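Clothes swap in June: what to bring and how to prepare it

The summer swap of our neighborhood is again in the hall on Jollitz Street, from 10 in the morning. Last year we received more than 400 pieces, and 51 of them had to go back home because of missing buttons or broken zippers. So please look at each piece the evening before, in good light.

Children's sizes are always gone first. Nightwear is very welcome, also with long sleeves, as many families already think of the fall. Please write the size on a paper strip if the label in the garment is hard to read.

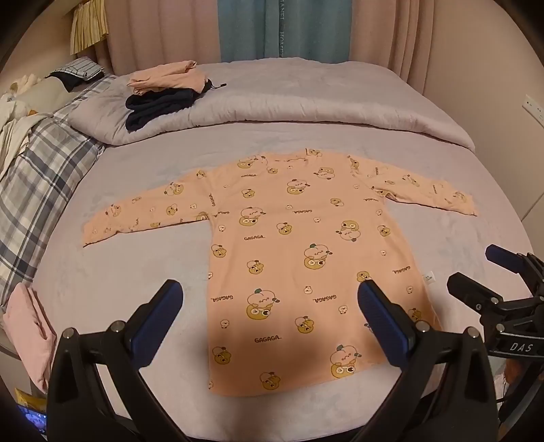
Child's nightgown in peach, with cartoon print.

You get one token for each piece, up to 40 tokens per family. Tokens from last year are still good. Winter coats we cannot take this time, the racks from Galtutow are too light for them. Shoes only in pairs and tied together.

For questions about the tables, write to Saron Demissie. Coffee will be served until noon.

Comments (3)

Cyrill Haslinger: Are baby blankets also possible, or only clothes?

Saron Demissie: Yes, blankets are fine, one token each.

M. Ó Dálaigh: I still have 12 tokens in the drawer, good to know!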